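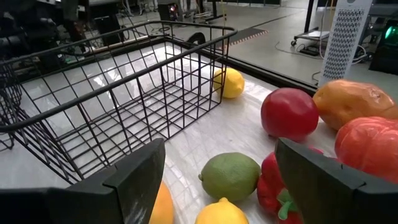
Cerkby Larder Rack
Free-standing kitchen storage for fruit, vegetables and dry goods

£233.00 including VAT
In stock
Finish: natural / oiled
Side panels: none / one / pair

The Cerkby is an open rack for a larder, utility room or the end of a kitchen run. It holds the things that don't belong in the fridge: potatoes, onions, squash, apples, tins, jars and bags of flour. The frame is solid ash with slatted shelves, so air can move under and around whatever is stored on them.

It comes flat packed and is sized to fit an alcove or stand against a plain wall. There are seven shelf positions in each upright, and four shelves are supplied. Most people put the wider gaps at the bottom for sacks and baskets and keep the narrow ones for jars. Shelves rest on steel pins and can be moved later without taking the rack apart.

What to keep where

Potatoes want a dark, cool place. The bottom shelf is usually best, with a cloth or paper sack over them if the room gets daylight. Keep onions and garlic on a different shelf with plenty of air. Stored together with potatoes, both tend to go over sooner.

Apples and bananas give off a gas that ripens other produce, so give them their own level, near the top if you have the choice. Peppers, cucumbers and aubergines will sit happily on a middle shelf for a short time before cooking. Tomatoes can stay out too, stalk side down. Squash and pumpkins picked in October should be kept dry and not allowed to touch one another.

Turn root vegetables over once in a while and take out anything soft. A slatted shelf makes this easier than a deep box, but it will not stop a bad potato from spoiling the ones next to it.

Using baskets

The slats will carry loose produce of a reasonable size. For small items — shallots, limes, new potatoes — use a basket or tray. Open wire baskets let the most air through and are simple to wash. Wicker looks softer but holds crumbs and soil, and should be lined. Solid plastic tubs are fine for packets but not ideal for anything that sweats.

Any basket up to 400 mm wide will fit between the uprights on the standard rack. Measure across the rim or the handles, whichever is wider. Baskets are not included.
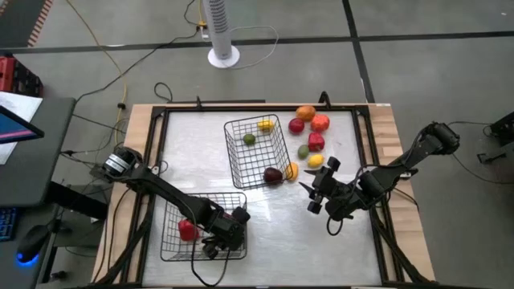

If you plan to lift baskets out to the worktop each time you cook, don't overfill them. A full basket of carrots is heavier than it looks, and the lower shelves are easier on the back if you crouch and pull the basket towards you first.

Specification

Timber: solid ash, kiln dried
Shelves: four, slatted, adjustable
Shelf positions: 7
Clear width between uprights: just over basket size, see note above
Fixings: steel shelf pins, steel bolts, wall strap
Feet: adjustable, with felt or rubber pads
Assembly: required, hex key supplied
Guarantee: 2 years on frame and joints

Choosing a finish

Natural racks are sanded and left bare. They can be painted, waxed or left as they are, but bare ash will mark if wet soil or berries are left on it. The oiled version has been treated with Rizzi hard oil in our workshop and can be wiped with a damp cloth. It is a shade darker than the natural wood and will warm in colour over time.

Wash muddy vegetables before storing them only if you mean to eat them soon. Otherwise brush off the loose soil and leave the rest on. A sheet of newspaper on the shelf below catches what falls through.

Assembly and fixing

Build the rack lying on its back, on a blanket or the opened carton. Fit all bolts loosely, stand the rack up, level the feet, then tighten. The wall strap must be fitted. Use a screw and plug suited to your wall; these are not supplied, as plasterboard and masonry need different ones.

Leave a small gap behind the rack if it stands against an outside wall — cold walls can be damp in winter.

Matching items

Fidberg side panel. Slides into the groove on the outer face of the upright. Useful next to a cooker or where the rack can be knocked by a door.

Nollness extra shelf. Same slats and pins as the supplied shelves. Available in both finishes.

Rizzi hard oil, small tin. Enough to re-coat the shelves of one rack.

Delivery and returns

The rack is sent in one long carton and one flat one, and they may arrive separately. Please check both before booking anyone to fit it. Unused racks can be returned in the original packing. Racks that have been painted or oiled by the customer cannot be taken back unless there is a fault.

Spare pins, bolts and feet can be ordered from the parts page. Quote the finish and the label number from the underside of the bottom shelf.

Price and stock last checked: Saturday, June 6, 2026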